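Search this guide Go

Section 10: Turning on dividend reinvestment

Before you start, link a bank account to your Suvel account.

1. Open Holdings and select the fund or stock.
2. Tap Income, then Reinvest.
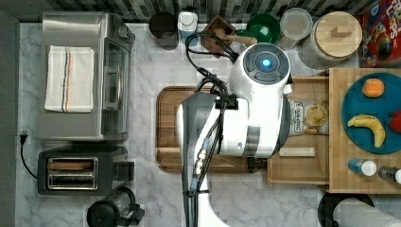
3. Choose Full or Partial. Partial asks for a dollar amount per payout.
4. Tap Save.

Note: Changes made within 2 business days of a payout apply to the next one.

Caution: Reinvested dividends may still be taxable in the year they are paid.

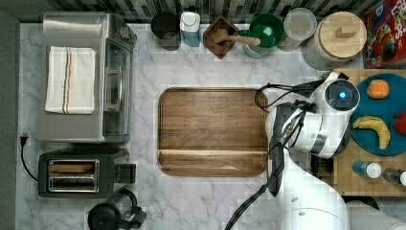

5. Check Activity after the payout. The entry should read "Reinvested."

Filed under: Accounts, Dividends

Comments

Hanan Nseir: Does Partial work for IRAs?

Bogumił Jasińska: It did on mine in April.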